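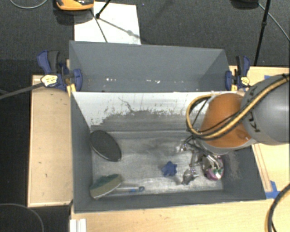 Two of the gray bins, one behind the other. Front bin: scrubber in the near corner, black oval disc against the left wall, a pink-purple item on the right.

February
By Socorro Tello

Small goods move to gray bins

The small household goods at the Hastow Reuse Store are now kept in open gray bins instead of cardboard boxes. Most of the changeover is done. The back wall still has boxes on the bottom shelf, and those will go when they are empty.

Small goods are anything you can hold in one hand that does not belong with clothing, books, or electrical items. They include scrubbing brushes, sponges, soap dishes, lids, coasters, bath toys, plastic cups, jar openers, and the many parts that come off other things. We took in 1,806 of them last year. Most sold for very little, but they are what a lot of people come in for.

The cardboard boxes were free and easy to replace, but they got soft at the bottom. Anything damp left a mark, and a scrubber dropped in wet could ruin a box in an afternoon. They were also deep and narrow. A customer looking for one lid had to take everything out, and what came out did not always go back in the same box. The gray bins are rectangular and open across the top, so you can look down and see the floor of the bin.

They came to us used, in one lot, from a supplier in Tillum that was clearing out old stock. Blandine Gaillard drove over with the trailer and made two trips. The price for the whole lot was $230, less than we had set aside. The rest of the money went toward shelf labels and a new hose for the wash area.

Because they are used, they show it. The bin at the front of the photo is typical of the more worn ones. The floor is scuffed and streaky, and the far inner wall is still white toward the top and scraped to gray lower down, with a flaky line where the two meet. There is a thin crooked scratch in the white part as well. None of this affects what the bins are for. We had a question at the counter about whether the marks were dirt, and the answer is that the bins were washed when they arrived and the marks stayed.

Flaking is worth watching, though. If you pick up something from a bin and find bits of coating on it, tell the person at the desk and we will pull the bin. Hervé Royer has been going over the worst ones with a plastic scraper. He has finished 11. Please do not use steel wool or a metal scraper on them. It takes off more than you want and leaves a rough surface that holds grime.

How the bins are filled

We tried two ways of filling them. The first was one kind of item per bin, with all brushes together, all lids together, and so on. It looked tidy on the first morning. By noon, people had put things back wherever there was room, and we had whole bins standing nearly empty because nobody had donated a soap dish that week.

The second way is the one we are keeping for now. Each bin holds a short mix of goods from the same part of the house, and not too many at a time. The point is to keep some of the floor showing. Flat things like discs, plates, and lids can be stood on edge against a side wall, where you can see the face and the rim and get your fingers behind them. Scrubbers and brushes go in a corner. Rounded things roll or settle where they like, and there is no use arguing with them.

Clémence Vidal would like a divider in each bin. Her sister Lucienne would not, on the grounds that dividers have to be washed too. We are going to try dividers in a few of the kitchen bins and see how they hold up. If you have flat plastic offcuts at home, bring them by and ask for Clémence.

Things we cannot name

Every week brings in a few items that no one at the sorting table can identify. The black oval disc has already started a discussion. It has a thin lighter rim. Suggestions so far are a lid, a tray, a stand for something hot, and part of a larger item. It is priced as a lid. If you own whatever it goes with, come in and have a look.

Unidentified items used to go in the discard pile after a month. We now leave them out for two months, with a blank tag tied on or set beside them. Write what you think it is on the tag. Last fall a tag solved the matter of the wire hoop with the wooden knob, which was a jelly bag holder, and it sold the same day to a woman from Nodlow who had been straining her jelly through a pillowcase.

Scrubbers and sponges

We have been asked if we should be selling these at all. The rule has not changed. A new or clean scrubber can be sold. A used sponge that has gone soft, smells, or has food in it cannot, and it goes in the trash at the sorting table. Brushes with stiff bristles can be washed and dried before they are put out. If you are donating cleaning things, please let them dry fully first and keep them apart from cups and dishes. A bag with both in it means everything has to be washed again.

Washing the bins

Bins are washed when they are empty, or once a month if they never get empty. The steps are posted over the sink and are repeated here for people who work the early shift before the lights in the wash area come on.

Take everything out and put it in the bin behind, so the goods stay on the same shelf.
Shake out the loose grit over the trash.
Wash with warm water and dish soap, using the soft brush with the long handle.
Rinse, then stand the bin on its short end to drain.
Wipe the corners with a dry cloth. Water sits there longest.
Put the goods back and initial the card.

Please do not stack bins inside each other while they are wet. Marty found a stack of them stuck together last month, and it took him most of a coffee break to get them apart.

Still needed

We could use shelf labels that survive a wipe with a damp cloth, and a second long-handled brush. We have enough cardboard boxes. Small goods can be dropped at the side door from 9 a.m. until noon. Bags should be light enough to lift onto the table with one arm.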